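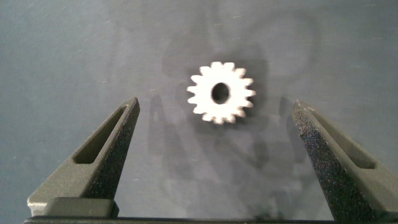

Page last changed: Jun 24, 2022

Rekeying a Dormitory on a Student Budget
Project report, Sonum group

Derkness Hall has 19 exterior and hallway doors, and by January its master key had been copied so freely that it worked less like a key than a souvenir. Our project was to plan a rekeying of the building and test the plan on a bench before anyone let us near a real door.

We bought 16 used pin tumbler cylinders from Orozco, a surplus dealer, for $200. The listing said "lightly worn." Two of them opened with a butter knife, so we moved them to the demonstration pile.

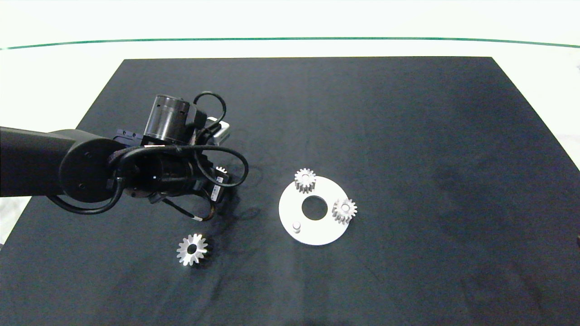 The rest were stripped, cleaned and repinned to a new master system. Our first pinning chart had a mistake in row four, and for one afternoon the laundry room key opened everything. We caught it during testing and would like some credit for that.

Each cylinder then went through 300 turns with its own key and a shorter run with the master. Most held up. The failures were nearly all in cylinders where we had stacked two thin master pins, a shortcut the textbook warns against on a page we had read.

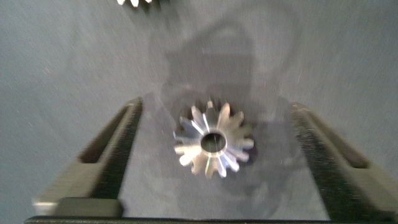

The housing office at Nastholm replied that the chart looked sound, but asked what happens when a resident loses a key in the first week, as somebody always does. Our answer is in Appendix B. It mostly involves a fee.

Contact the Sonum group | © 2022 | Back to top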